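Frequently Asked Questions
Gundale Electronics Drop-Off and Recycling Program

Who may use the drop-off center?

The center on Kumsa Road is open to all residents of Gundale and Tuva. Proof of address is required at the gate. A utility bill, driver's license or current lease will be accepted. Residents of Sovport may use the center under the shared services agreement, but must first request a visitor pass from their own town office.

Are businesses allowed to bring items?

Businesses with 18 or fewer employees may register for a small business account. Larger employers must arrange for private collection. Schools and places of worship are treated as small businesses regardless of size.

What items are accepted?

Desktop and laptop computers, monitors, televisions, printers, keyboards, telephones, routers, game consoles and power cords. Cords need not be matched to a device.

What items are not accepted?

Refrigerators, air conditioners, smoke detectors, light bulbs and medical equipment. Items containing liquid fuel will be turned away at the gate. Please see the Household Hazardous Waste page for other options.

Is there a charge?

There is no charge for the first 200 pounds per household in each program year, which begins in May. Loads above that limit are billed by weight at the rate posted at the scale. The center does not accept cash.

What should I do about personal information?

Residents are responsible for removing personal information before drop-off. Hard drives may be taken out and kept at home, and a computer without its drive will still be accepted. The program cannot return an item or recover files once a load has been signed in.

Must batteries be removed?

Loose batteries and batteries that can be removed without tools should be placed in a clear bag, with the terminals taped. Batteries sealed inside a device should be left in place. If a battery is swollen or leaking, do not put it in your vehicle. Call extension 482 for instructions.

Can my items be picked up from my home?

Pickup is offered to residents who are unable to travel to the center. Requests must be made by telephone before noon on the working day before the visit. Items should be left inside the front door or garage, and an adult must be present.

How much material does the program receive?

The center signed in 3252 loads during the last program year. Televisions and monitors made up the largest share by weight.

May I take items that others have left?

No. All material becomes the property of the program at sign-in.

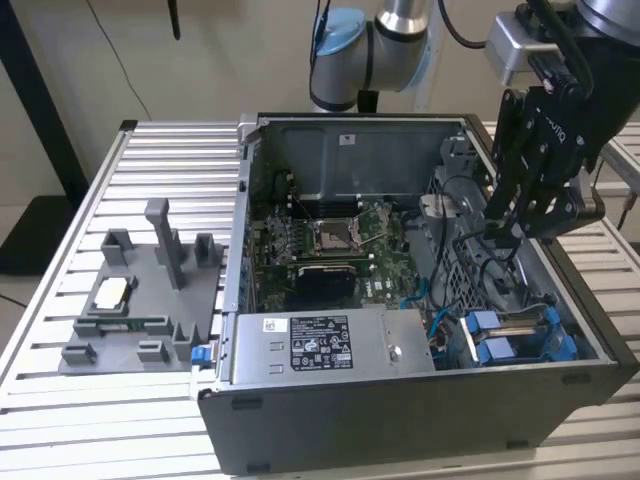
Desktop computer with side panel removed.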